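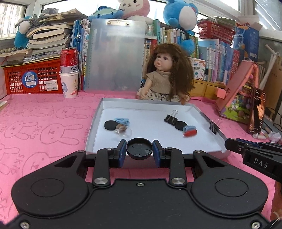
Winau streitet über den Wäschetag

Winau. Wer in Winau ein Bettlaken aufhängen will, sollte vorher die Satzung lesen. Sie stammt aus einer Zeit, in der man im Ort noch mit Asche düngte, und sie legt in Paragraf 9 fest, dass auf der Bleichwiese hinter dem alten Spritzenhaus an Feiertagen sowie »an Tagen stiller Besinnung« keine Wäsche hängen darf. Welche Tage das sind, hat man seinerzeit offenbar für selbstverständlich gehalten. Im Oktober 2022 ist es das nicht mehr.

Auslöser war eine Leine mit Bettzeug, die Reet Hunt am Reformationstag des Vorjahres zwischen den Pfosten 2 und 5 gespannt hatte. Hunt wohnt in der Gerbergasse, hat keinen Trockner und nach eigener Auskunft auch nicht vor, sich einen anzuschaffen. Im Februar bekam sie Post von der Gemeinde: eine Verwarnung, dazu der Hinweis, im Wiederholungsfall könne das Nutzungsrecht an der Wiese ruhen. »Ich wusste gar nicht, dass ich eins habe«, sagt Hunt. Sie legte Widerspruch ein, zwei Seiten, handschriftlich, mit einer Skizze der Windverhältnisse.

Seitdem hat die Sache an Umfang gewonnen. Der Widerspruch wurde abgelehnt, weil er an das Ordnungsamt gerichtet war, die Bleichwiese aber dem Liegenschaftsamt untersteht. Das Liegenschaftsamt teilte mit, zuständig sei es allein für die Pfosten. Für die Leinen gebe es keine Zuständigkeit, für das, was daran hänge, erst recht nicht. Ortsvorsteher Thongchai Ruangrit setzte das Thema schließlich auf die Tagesordnung des Ortsbeirats, hinter die Sanierung der Bushaltestelle, und die Haltestelle kam an jenem Abend nicht mehr zur Sprache.

Fahad Hashmi, der gegenüber der Wiese wohnt, verteidigte die Satzung. Er habe nichts gegen Wäsche, er habe selbst welche. Aber ein Ort müsse ein paar Tage im Jahr haben, an denen er anders aussehe als sonst. Aus der hinteren Reihe kam die Frage, ob das auch für die Baustelle am Kirchweg gelte, die seit zwei Wintern gleich aussehe. Ruangrit bat um Sachlichkeit und öffnete ein Fenster.

Prapai Limsakul brachte das Gutachten mit, das die Gemeinde beim Planungsbüro Studau bestellt hatte. Es kostete 2.000 Euro und kommt zu dem Ergebnis, dass der Begriff der stillen Besinnung »auslegungsbedürftig« sei. Limsakul las den Satz zweimal vor, beim zweiten Mal langsamer.
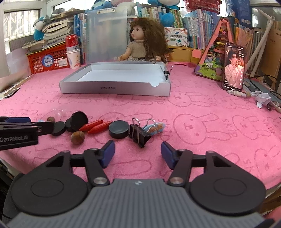
Einen Ausweg soll nun ein Blick in die Nachbarschaft weisen. In Alville, mit dem Winau seit langem eine Partnerschaft pflegt, dürfen Leinen an jedem Tag des Jahres hängen, sofern die Unterwäsche nach innen zeigt. Wie das bei einer einzelnen Leine gehen soll, konnte im Ortsbeirat auch nach längerem Nachdenken keiner sagen. Somkiat Jitpraphai, der vor Jahren mit einer Delegation dort war, erinnerte sich vor allem an den Käse.

Beschlossen wurde am Ende dennoch etwas. Bis zum Frühjahr soll ein Wäschekalender entstehen, in dem die fraglichen Tage namentlich aufgeführt sind. Ein erster Entwurf nennt fünf, darunter Karfreitag und den Totensonntag. Strittig ist der Neujahrstag, den Hashmi gern geschützt sähe und Hunt keinesfalls. An Neujahr, sagt sie, sei der Wind am besten. Gegen den Totensonntag hat sie nichts, da regne es sowieso.

Offen bleibt, wer den Kalender druckt. Das Angebot der Druckerei Luangrath liegt vor, gilt aber nur bei Abnahme einer Menge, mit der sich jeder Winauer Haushalt mehrfach eindecken ließe. Limsakul schlug vor, die Rückseite mit den Abfuhrterminen für den Biomüll zu bedrucken. Das fand breite Zustimmung, wurde jedoch vertagt, weil die Abfuhrtermine beim Landkreis liegen.

Die Verwarnung gegen Hunt ist übrigens weiterhin gültig. Zurücknehmen könnte sie nur die Stelle, die sie ausgesprochen hat, und deren Briefkopf wird seit der Verwaltungsreform nicht mehr verwendet. Der Ortsbeirat berät erneut im kommenden Monat. Auf der Tagesordnung stehen der Kalender, die Pfosten und, an dritter Stelle, die Bushaltestelle.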